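Home > Laundry & Linen > Kitchen Towels & Cloths > Tagged: linen, everyday, back in stock

The Sirnside Everyday Linen Cloth

We have been selling this cloth in one form or another for 11 years, and I still get a little pleased with myself every time I fold a new batch for the shelf. It started life as a dish towel, then people began writing to tell us they were using it for bread, for babies, for drying lettuce, for wrapping up a casserole on the way to a neighbor's house, and after a while we stopped calling it a dish towel and just called it the cloth. So if you have come looking for the old Sirnside dish towel, you have found it! Same weave, same size, same hanging loop in the corner, and a slightly better hem than it used to have.

It is pure linen, woven a touch heavier than most kitchen towels you'll find, and washed once before it comes to you. That first wash takes away most of the stiffness, though not all of it. New linen has a sort of crispness that I happen to like, and it will be with you for the first few weeks. Give it time. My own oldest one is so soft now that my daughter tried to take it to college with her (I let her have it in the end, and started again with a new one).

Our cloths are woven for us at the Lanberg mill, where Shafiq Haque looks after the looms that make ours. Shafiq and I have been arguing about thread for as long as we have known each other. He wanted it a little thicker, I wanted it a little finer, and what you get is something in between that dries a wine glass without leaving fluff behind and will still stand up to a roasting pan. The last run came to 2,663 cloths, and they went faster than we were ready for, so my apologies to everybody who wrote in and was told to wait. The new run is 3,197, and I hope that will see us well into next year.

Colors

We keep four colors going all year. Oat is the one most people buy first. Slate is the best at hiding tea. Brick is cheerful and runs a tiny bit in the first wash, so please keep it away from your white shirts until it has been through once on its own. Akanda is a soft gray-green that we named after a place my husband had a postcard of, and it is the one I would pick if you made me choose. It goes with nearly every kitchen I have ever stood in.

The dye will soften over the years, the way denim does, and I think all four look nicer for it. If you want your cloths to match exactly, buy them together. There is always a small difference between one dye lot and the next, and a cloth that has had two years of washing will never quite match one that came out of the packet yesterday.
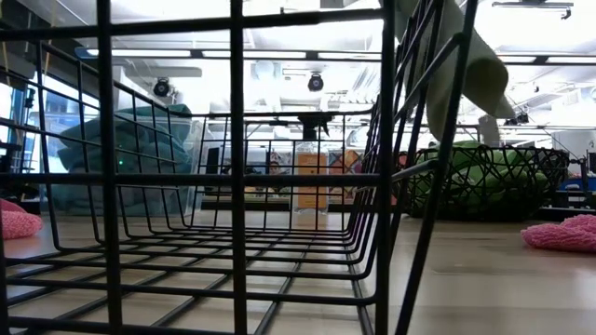 Washing and drying

Linen is much tougher than people give it credit for, and I'd hate for anybody to keep these in a drawer for best. Wash them warm with whatever soap you use for the rest of your things. Hot is fine too if they have had a hard week, though the brick will fade sooner. Please skip the fabric softener. It coats the threads, and then you have a lovely soft cloth that pushes water around the plate and won't drink any of it up.

For stains, I go by what my mother did, and she was right more often than the packets are. Tomato wants cold water straight away. Butter and oil want a dab of dish soap rubbed in with your thumb and left for an hour. Beet juice I have never beaten completely, but a sunny day on the line does more than anything in a bottle.

Hang them to dry if you can, and give each one a good snap before you do — it saves you nearly all the ironing. A low tumble is all right when the weather is against you, but take them out while they are still a little damp and smooth them flat with your hands. I iron mine only when company is coming, and sometimes not even then.

You can expect them to shrink a little in the first few washes. We cut them generously to allow for it, so please don't be alarmed if yours looks a bit big when it arrives.

What you get

Cloths are sold one at a time or in a bundle of 4, tied with a length of cotton tape. You can mix your colors in the bundle, just leave us a note at checkout and we will do our best. If one color is out we will write to you before we swap it for anything else. The bundle makes a very good housewarming present, and we are happy to tuck in a handwritten card if you tell us what to say.

We pack everything ourselves at the Neltgate shop, and you are welcome to pick up your order there and save the postage. Hamidreza Parsa runs the counter and can show you all the colors in daylight, and I do recommend that if you are trying to match a wall or a set of plates. He also keeps a basket of seconds by the door, with crooked hems and the odd slub, at a good bit less than full price. We don't list the seconds online, so you'll have to come and rummage.

If a seam gives way or a loop comes off, send it back to us and we will mend it or replace it, whichever makes more sense. We don't need the receipt. Just put your name and address in with it, and wash it first if you would be so kind.

Filed under: Cloths & Towels, Linen Care, Gifts for the Kitchen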